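Drinks and Tableware
Horadside Community Centre – Gallery

The Horadside Community Centre maintains a small collection of everyday drinks and tableware for its household skills program. The items are familiar ones, of the kind found in most kitchens and staff rooms. Participants use them to practise setting out, sorting and clearing a table.

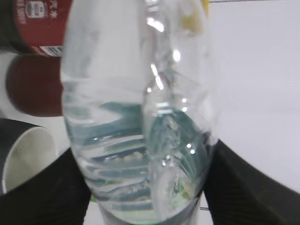
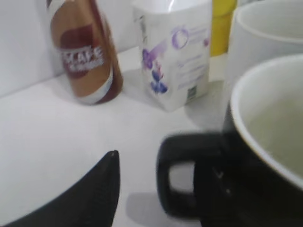

Top: clear plastic bottle, partly filled with water. Bottom: brown bottle with a dark red "CAFE" label, floral-printed carton, black mug and white cup.

About the collection

The program began in June with 33 items and now holds 219, catalogued by colour, material and usual place of storage. Bottles and cartons are kept together on the lower shelves. Mugs and cups are stored separately, with their handles facing the same way – a practice adopted from the Dustby centre.

Plastic bottles that have lost their shape remain in the collection. Participants are asked to handle both firm and soft containers, and a creased bottle is catalogued in the same manner as a new one.

Sessions are held at Horadside and at the Wogan annex. Each session accommodates 26 participants, and places are allocated in order of application.

Donations

The centre welcomes donations of mugs, cups and lidded containers in everyday use. Chipped or cracked items cannot be accepted. Enquiries should be addressed to Purificación Villanueva, Collections Coordinator, Room 864, Horadside Community Centre.

Page updated September 6, 2026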